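合唱欣赏与排练基础 第6讲讲义
主题：无伴奏合唱里的呼吸、母音和持续低音

上一讲留的问题先收一下。好几位同学问，为什么同一首曲子，录音里听着像一整块声音，自己唱就散成一条一条的？这个问题太好了，今天整堂课都围着它转！

一、循环呼吸（staggered breathing）
长句子没有人能一口气唱完，合唱的办法是错开换气。规则很简单：不在小节线上换，不跟左右两边的人同时换，离开时渐弱，回来时也从弱进。请在谱子上用铅笔标出自己的换气点，然后跟同声部的人对一遍。女低声部尤其要注意，上次第103小节整个声部一起吸气，和声底下一下子空了一块。
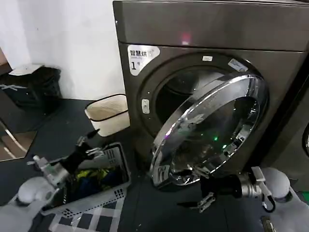 图1 滚筒洗衣机，机门打开

二、母音统一
先唱“u”，再慢慢过渡到“o”“a”，全体在同一个音高上。听旁边的人，比听自己更要紧。拉丁语歌词里的“e”最容易出问题，有人唱得扁，有人唱得圆，音高明明是对的，合起来却总觉得低。把口腔后部打开，嘴角放松，再试一次，你会听到泛音自己冒出来，那一刻真的非常过瘾！

中文作品要多一步：韵尾什么时候收。“光”“山”“安”这类字，长音停在主要母音上，鼻音留到最后一拍再归韵，由指挥的收拍手势统一。

三、持续低音与音准
男低声部唱一个不动的主音，上面三个声部在它上方移动。纯五度要唱得很稳，大三度比钢琴上略低一点。平时习惯跟琴的同学刚开始会不舒服，请忍一忍，把琴盖合上。练习时速度定在每分钟100拍以下，先慢后快。

课堂聆听：
1. 女作曲家Nokuthula Hlongwane，《Istdale晚祷》，八声部无伴奏。第一遍只听低音，第二遍跟着女高音哼。结尾的和弦里藏着一个九度音，找找看是哪个声部唱的。
2. Mofokeng室内合唱团现场录音，选段2。注意领唱与合唱之间的应答，领唱的尾音还没落，合唱已经进来了，两层声音叠在一起，漂亮极了。

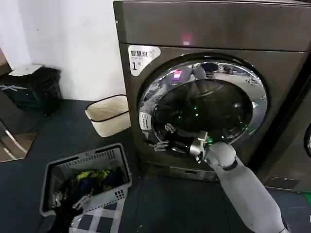

图2 深灰色洗烘一体机，门圈为镀铬抛光

四、看指挥
抬头！谱子举到胸口以上，眼睛往上一抬就能看见手。起拍的那一下吸气，速度、力度和情绪都在里面。我们分组轮流上来打两个乐句，每个人都要试，打错了也没关系，站在前面听到的声音和站在队伍里完全不一样。

五、课后作业
（1）标好《Istdale晚祷》全曲换气点，下次带谱子来。
（2）任选一段无伴奏合唱，写一段听后记，说清楚织体在哪里变化，用自己的话写，不必查术语。
（3）四人一组，每声部一人，练习讲义末尾的和弦连接，用手机录下来，自己先听一遍再交。

补充资料：乐谱用Monadside版，旧版第二页男高音的临时升号漏印了，请自行补上。想多听的同学可以去找Skurik合唱曲集，里面短小的曲子很适合入门，我自己反复听了许多遍还是喜欢。

下一讲：复合唱与空间，请提前分好左右两队。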